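Why does the power go out in Laing? Breaker trips in two dorms
Final project report, Building Systems

1. Background

Laing loses power on one hallway or another pretty often, mostly for a few minutes. Everyone who has lived there knows the routine. Lights stay on, outlets die, someone walks down to the desk. Sadlow is across the parking lot, nearly the same size, and the people there say it hardly ever happens. We wanted to know why.

Our guess at the start was hair dryers in the morning. Everybody's guess, really. It's half right, see section 4. 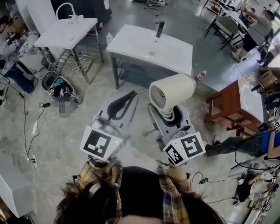
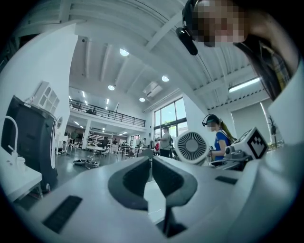
Laing, two views. Hair dryer in the first one.

Both buildings are on the same campus feed, so it isn't the supply. Laing was last rewired in 2007, according to the plaque on the panel door. We couldn't find a date for Sadlow, the facilities office said they would look and we never heard back.

2. What we did

Three parts:

Survey. Paper form under the doors in both buildings plus a box at each desk. Asked what people plug in, where, what time of day, and whether the power had gone out on them this term. We got 177 forms back total. More from Laing than Sadlow, probably people with a grudge fill out forms.

Logging. We borrowed plug-in power loggers (the Dinda ones from the lab cabinet) and put them on outlets in the kitchens, study rooms and washrooms. Logged for 5 weeks starting in February. The Dinda only saves a reading once a minute, so a short spike can get missed completely. Keep that in mind for everything below.

Desk records. The desk at each dorm keeps a notebook where outages get written down. Laing's is good. Sadlow's has whole weeks with nothing in it, which could mean no outages or could mean no pen.

We did not open any panels. The building electrician let us look at the circuit map for Laing for one afternoon and we copied it by hand. We asked for Sadlow's and got a photocopy with the right side missing.

3. Circuit layout

This ended up being the biggest part of the project and we didn't plan for it.

In Laing the hallway outlets, the washroom outlets and one wall of the kitchen are all tied together per floor, but not in any way you would guess. On the second floor the washroom is on the same circuit as the microwave wall. On the third floor it's on with the study room instead. First floor has it's own thing going on where the laundry room vending machine shares with the lounge. No idea why. The map has pencil corrections on it in at least two different hands.

In Sadlow (from what we can read) the kitchen is split into more circuits and the washrooms are by themselves. So a dryer and a microwave at the same time is two seperate circuits, and nothing happens.

A breaker trips when the total on that circuit stays over its rating for long enough. A little over can run for a good while before it lets go, a lot over goes fast. So it matters which things overlap and for how long, more than how many things there are in the building.

4. Results

Time of day. We expected a morning peak and a smaller one at night. Mornings have a lot of use but it's spread out, people have different first classes. The outages in the Laing notebook are mostly early evening. That is dinner. Microwaves, rice cookers, the toaster oven that isn't supposed to be there.

What people plug in. Phone and laptop chargers are on nearly every form and they barely matter. The things that matter all make heat: hair dryers, electric kettles, space heaters, microwaves, straighteners (less than we thought). One form listed an aquarium. Space heaters are against the rules in both buildings and we got plenty of forms listing them anyway, thanks for the honesty. We did not pass on any room numbers. There was no space for one on the form.

Wattage. We asked people to copy the number off the label. The biggest anybody wrote down was 2000, for a dryer bought overseas and used with an adapter. We think a few people copied the model number instead so we threw out anything that looked impossible. The loggers show that most dryers are pulling less than the label, either the label is a maximum or people don't use the high setting.

Overlap. For each outage in the notebook we went back to the logger data on that floor, if we had any, and looked at the minutes before. Second floor Laing is the clear one. Nearly every time it was something in the kitchen and something in the washroom running together. Third floor is muddy. We only had one logger up there for most of the project and it got unplugged twice, once by us.

First floor we can't explain. The vending machine cycles on and off all day and takes more than we figured when it starts up, but the outages don't line up with it very well. Could be a worn breaker. They can get touchy with age and a lot of trips. That's a question for the electrician and outside what we could check.

Sadlow. Loggers show basically the same use as Laing. Same kinds of things, same hours. This is the result we feel best about. People in Sadlow aren't being more careful, they just have better wiring layout for what gets plugged in now.

5. Problems

Lots. The forms asked "has your power gone out this term" and some people counted the storm, when the entire campus was out. Should have said so on the form. We took those out where the person wrote a comment, can't do anything about the rest.

The loggers drift. We checked them all against a known load (a plain old heater in the lab) before and after, and one read low by the end. Its numbers aren't used.

Notebook times are when somebody walked to the desk, not when it tripped. Could be a few minutes, could be half an hour if it was a bad moment to walk anywhere. Makes the matching in section 4 fuzzier than the chart makes it look.

Also we lost most of a week to the Terel software, which is what the lab uses to pull data off of the loggers. It saves in a format that the spreadsheet reads as dates. If you are doing a project with it after us: export as text first, then import the columns one by one.

6. Recommendations

Move the second floor washroom in Laing off the kitchen circuit. The electrician told us there are open slots in that panel — how much work it is to get a wire there is another matter, the wall is block.

Until then, a sign by the microwave saying which washroom outlets share with it. Cheap. Might work at least on the people who read signs.

Have somebody test the first floor breaker.

Redraw the circuit map. The pencil one is the only copy as far as we could tell.

7. If there was more time

Loggers that record faster than once a minute. More of them on third floor. A fall term too, it was cold for most of our weeks and the space heaters surely push everything up. And Sadlow's real map, if it exists.

Appendix A is the survey form, Appendix B is our copy of the Laing map, Appendix C is the raw logger files (ask us, they are too big to attach).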